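Anyone else go to the Zarnier open day?

rustybearing
Posted April 2024

Finally got to one of these! My brother-in-law has been after me for years to go see the Zarnier place and I always had something else on. They ran the tours in groups and I got in the second one, with Bogdan Cârstea showing us around. Really nice guy, answered everything, even the dumb stuff (mine).

The main hall was loud and I missed half of what he said in there, but the part I liked best was the little planning room upstairs, where they work everything out in simulation before anyone touches a real arm. They were running a small-parts job for the Komerus line and he let us pick which piece it should go for next. I could have stayed up there all afternoon. Did anybody else get to see it?

kettle_and_cog
I was in the group after yours I think. Liked the hall, didn't think much of upstairs. I drove 116 miles to look at machines and spent half an hour looking at a screen. I can do that at home in my socks.

rustybearing
Ha, fair, but you can't do THAT at home in your socks. He said they try a new job 100 times in there before it goes downstairs.

kettle_and_cog
And then it goes downstairs and the screws have oil on them and it all goes sideways. I did fixtures for eleven years. The sim never once told me about oil.

Mirabel_T
You're both right, sort of? We use Vomus at work for the same kind of thing and it's great for finding out that your arm can't reach, or that the elbow wants to go through a wall. For how a tiny screw behaves when you pinch it, I wouldn't trust it much. Reach and timing yes, gripping no.

Also did anyone try the soup, I had two bowls.

rustybearing
The soup was so good. And yes, reach was what Bogdan kept coming back to! Somebody asked why the base wasn't in the middle of the table and he talked for a good ten minutes, with drawings on the back of a parking form.

old_ghita_fan
Is the old Ghiță cell still running? It was by the loading door last time I went and it was the only reason I'd go back. Bright orange, sounded like a coffee grinder.

kettle_and_cog
Still there, roped off. They didn't run it for us.

old_ghita_fan
Well that's a shame. Saves me the gas I guess.

Mirabel_T
They ran it for us, but only for a minute, right at the end. Ask at the desk if you go in May, there's another open day then and the lady there said to sign up early. We had roughly 40 people in ours and it was too many for the stairs.

rustybearing
I'll be back in May for sure, and I'm bringing my nephew, who's decided he wants to do this for a living. Kettle, come upstairs with us and you can ask Bogdan about the oil yourself, I want to hear that one. I said I'd post something from the small-parts job too, so I'm putting it at the bottom here, and if anybody has the sign-up page for May please drop it in the thread.
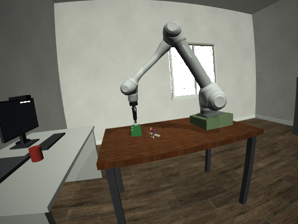
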